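Notebook, navigation group, simulator course
Sunday, started after lunch

Continued with the house map for the Wulivness task. The rule sheet says the agent must go from the bedroom to the bathroom sink and stop in front of it, 70 episodes per team. We are still on the old planner from Lundgren, with my change in the turning step.

Set the step limit to 1000 again, it was lower by mistake. Ran the first set with seed 56. Looked at the views one by one, because the success number alone does not tell me where it loses time. At the door between the rooms the post is very near and the wall takes much of the view, so the depth values there are the ones to check. The bath and the sink are both already in sight from this place.

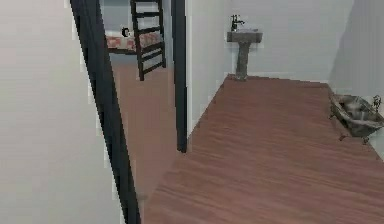
Digby Merrick wrote under my entry that I should not tune the turning step on doorways only, he did this in January for the Nerkholm round and afterwards the agent was too careful in open rooms. He would first make the safety radius smaller and leave the turning alone. I think he is right. Changed back, radius is now 6 cells.

16:40. Second part, the text reading module. Weltotia (our small label reader) was trained with Latin letters only, so Cyrillic names come out as nonsense. The slanted rows are a second difficulty, the letters are much bigger at the right end than at the left. I want to straighten the surface before reading, then compare with and without.

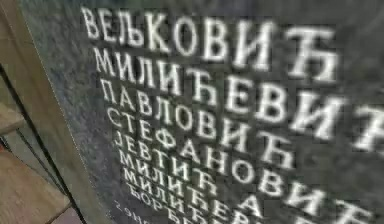

Test view for the reader: surnames in Serbian Cyrillic on dark stone, lower rows incomplete.

To do: find a character set which includes Ћ and Ђ. Ask Digby for his radius values. Repeat seed 56 with the new radius and write the result on this page.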